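カテゴリー:研究開発/ソフトウェア・制御
2021年3月4日 文・広報室

動作計画ソフトウェア「Belstead」の開発を率いるPoltier社のAuður Nørgaard氏に、検証の進め方を伺った。

同氏によれば、現行版の評価は台所と居間を模した仮想環境で実施している。「障害物のない作業台で経路が求まるのは当然です。器や容器が近接して置かれた状態で、計画器が安定して解を返すかどうかを確認しています」

評価に用いた配置は288通り、試行は1653回に及ぶ。計画の失敗は五つの類型に整理され、最も多かったのは手首の姿勢に関する制約違反であった。「当初は衝突判定の精度を疑いましたが、記録を追うと、逆運動学の初期値の選び方に原因がありました。修正は8行で済んでいます」と氏は振り返る。

認識部はDadisdenとして別に開発されており、両者の接続仕様は昨年9月に改定された。物体の位置に推定誤差を含めて受け渡す方式となり、計画側で余裕距離を調整できる。

実機への移行時期については、「記録の再生機能が整ってから判断します」と述べるにとどめた。

お問い合わせ:広報室
© Poltier 無断転載を禁じます
ページの先頭へ戻る
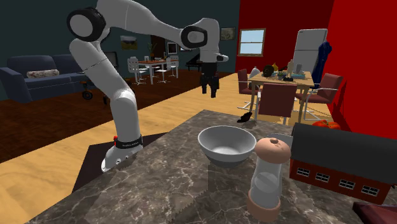 仮想環境内の作業台とロボットアーム。グリッパーは下向きに開いた状態。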